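Good practice for picking small items into a bin with hand-held grippers?
Posted in Robotics and Automation, Rulcombe community help

We're recording household tidying tasks at home with hand-held grippers, in bedrooms. The task is clearing hair ties, clips and small plush toys off the bed into a plastic bin. The Kemolwood guide has a page on lighting but hardly a word on how to lay things out or where to grip. Is there a standard, or does everyone make up their own rules?

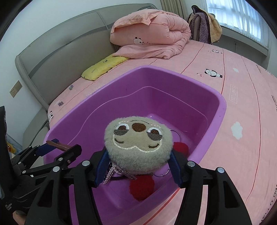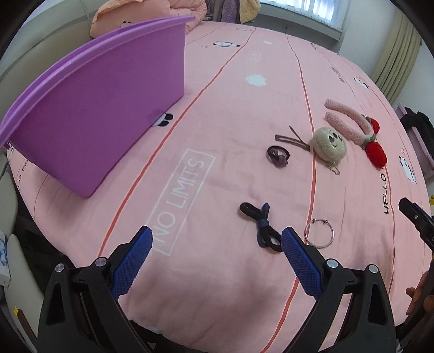 We get through about 120 takes a month and I'd like them to be consistent before we start the next lot in November.

Gellorero
No formal standard that I know of. Our house rules: five to seven items per layout, change the layout every take, and keep bare hands out of the work area while recording. Grip soft toys on the body or neck, wherever both pads get a decent hold. Thin metal things like bangles are the hardest, so leave a bit of space around them. Write down the colour of the bin and the sheet in your log.

Nguyen
Just be consistent, mate.

kemolwood_user
Mostly agree with the first reply, but I wouldn't cap the items. Six or sixteen is fine if it's logged. Patterned sheets are OK too, and I'd keep them in. Do check the pads for fluff and hair between takes. Dropped items stay in the recording and get labelled as drops. Don't trim them out.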